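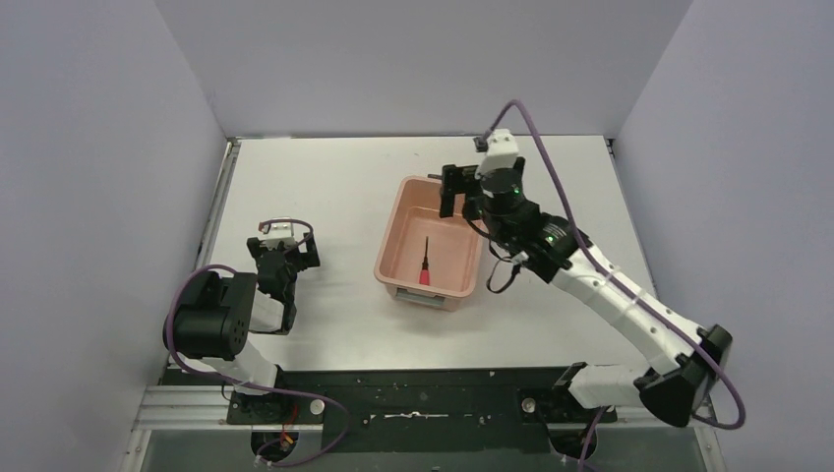 Press release | Issue 80 | Page 1 of 2

**Brolholm to open a tool library in Arthorpe this March**

Brolholm, the community repair charity, will open a tool library in the former post office on Arthorpe High Street in March. Members will be able to borrow hand tools, garden tools and small power tools for up to a week at a time, in the same way that they borrow books.

The library will open with 300 items on its shelves. They range from screwdrivers, spanners and spirit levels to hedge trimmers, wallpaper steamers and a tile cutter. Most were given by households in Arthorpe and the villages nearby during a collection last autumn. The rest were bought second-hand or passed on by Proker, the hardware wholesaler, which is also supplying the shelving and paying the rent on the building for the first year.

Every tool has been cleaned, and all electrical items have been safety tested. Blades have been sharpened where needed. Anything that could not be made safe has been stripped for parts or sent for scrap.

**How borrowing will work**

Anyone aged 18 or over who lives or works in the Arthorpe postcode area can join. New members should bring one proof of address and one form of photo identification. Local clubs, schools and allotment groups can take out a single membership in the name of the group, with up to four named borrowers.

Membership costs £12 a year, or £5 for people receiving means-tested benefits. Hand tools are then free to borrow. A small charge applies to power tools, to cover testing and the cost of replacing worn parts. The charges run from £1 to £6 a week and will be listed on the website and on a board by the counter.

Members may have up to five items on loan at once. Loans can be renewed twice by telephone, by email or in person, unless another member has asked for the item. Late returns will be charged at 50p a day for each item. There is no charge for ordinary wear, and members are asked to tell staff about any fault when they bring a tool back, however minor.

First-time borrowers of certain machines, including the floor sander and the chainsaw sharpener, will be shown how to use them at the counter before they take them home. This takes ten minutes or so. Printed instructions go out with every power tool.

**Background**

Brolholm has run a monthly repair morning in Arthorpe for six years, mending lamps, toasters, bicycles, clothes and furniture. The idea for a lending scheme came from visitors who wanted to do simple jobs at home but did not own the tools for them. A survey sent to local homes last spring brought 2000 replies. Drills, ladders and pressure washers were the items people most wanted to borrow, and lack of storage space was the reason most often given for not buying them.

The former post office has been empty since the counter service moved to the supermarket. Building work was carried out by Mwakalinga, a local firm of joiners and builders, which has put in a new counter, a level entrance and a workbench at the back. The old sorting room now holds the larger garden equipment. The front window has been kept as it was, along with the original letter box, which will be used for returning membership forms when the library is closed.

A spokesperson for Brolholm said: "Plenty of people need a decent drill twice a year and have nowhere to keep one. We would like them to be able to walk down the High Street, borrow it, put up their shelf and bring it back. We are grateful to everyone who cleared out a shed for us."

A spokesperson for Proker said: "We sell to the trade, and we know how much good kit ends up at the back of a garage. We are pleased to help with the first year and will look at the rent again with Brolholm in the winter."

**Opening hours**

The library will be open on weekday evenings from 4.30pm to 7pm and on weekend mornings from 9am to 12.30pm. It will close on bank holidays. The repair morning will move to the same building from April, and no booking will be needed.

**Donations**

The library is still looking for long ladders, sash clamps, a cement mixer in working order and left-handed garden shears. It cannot accept petrol mowers, paint, solvents or any electrical item with a damaged casing. Please telephone before bringing in anything too heavy for one person to carry.

**Notes for editors**

Brolholm is a registered charity working in Arthorpe and the surrounding villages. Its repair mornings have mended 2992 household items since they began.

Interviews and visits to the building before opening can be arranged through the Brolholm press office. Photographs of the shopfront are available on request.

Ends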